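# Open day at the Clender workshop: a talk with Soo-ah Shim

Soo-ah Shim had been up since six when I got to Drandthorpe, and she was still moving chairs. The Clender workshop opens its doors to the public twice a year, once in May and once just after New Year, and she has run both days since she joined as a test engineer. We talked in the kitchen first, then out on the floor while visitors came through.

I asked what people expect when they walk in.

"Something faster," she said. "They've seen car factories on television. Then they come here and watch an arm take 12 seconds to pick up a sponge, and they look at me to see if it's broken."

It isn't broken. The arms at Clender are set to run slowly when there are guests, and most of what they do is handle household objects on a table. Shim's part of the work is repeatability. She wants the arm to do the same job on a Tuesday-morning kind of day, as she put it, and on a day when the heating has failed and someone has bumped the furniture.

"The furniture is a bigger problem than you'd think," she said. "We had a table with one short leg. For weeks I was looking at the software."

The demonstration that drew the most people was a simple one. Visitors put an object down wherever they liked and the arm tried to pick it up and set it in a tray. A girl in a green coat kept choosing her own mitten. The arm got it on the second try and dropped it on the third, and she asked for another turn. Shim let her have two more, then moved the line along.

She doesn't like to hide the misses. At her last job, with a packaging firm called Prekano, the demonstrations were rehearsed for days and the visitors were kept behind a rope. "Everything worked and the questions were all about price," she said. "Here it drops a mitten and they ask why. I'd take that any time."

So why did it drop the mitten?

"The fingers closed on the cuff and the cuff folded. Cloth does that. A block of wood is always the same block of wood. A mitten is a new shape each time you put it down."

The software that plans the grips is called Çınar. It was named by the colleague who wrote the first version, after the plane tree outside his parents' house, and the English speakers in the building have mostly learned to say it. Shim said it has gone through six major versions. She was there for the last two. The change she noticed most was in how the arm backs away after a failed grip. It used to go all the way to its starting position each time. Now it lifts a little, looks again, and goes back in.

Part of the afternoon was given over to what the arm sees on its way in and out. The wrist camera feed was up on a monitor at the side of the room, and a few of the older visitors spent longer with that than with the arm itself. Shim thinks the feed is the most useful thing they show.

"You stand behind the robot and you think it's looking at the object," she said. "Then you see the picture and it's half table edge and half cables. It has to cope with all that."

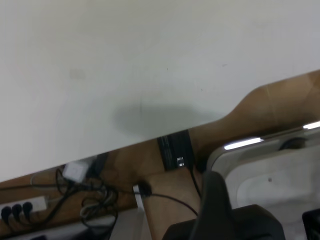 *Wrist camera view at the table's edge, with the cables and power strip below and a gripper finger close to the lens.*

A retired electrician wanted to talk about the wiring, and did so at some length. Shim took notes. She told me later that people from the trades ask the best questions, and that his point about strain on the plugs was a fair one.

I asked whether she would want one of these arms at home. She thought about it.

"For my mother, maybe, if it could do jars. She has bad wrists. It can hold a jar now, but the lid is a different matter. You need to hold one thing and turn another, and you need to know when to stop."

How far off is that? She wouldn't give me a date. Jar lids are on the list for the spring, after drawers and before anything with liquid in it.

By the time the last group left it was dark out. Shim powered down the arm, wiped fingerprints off the monitor, and found a small mitten in the tray. She put it on the front desk with a note in case the family came back.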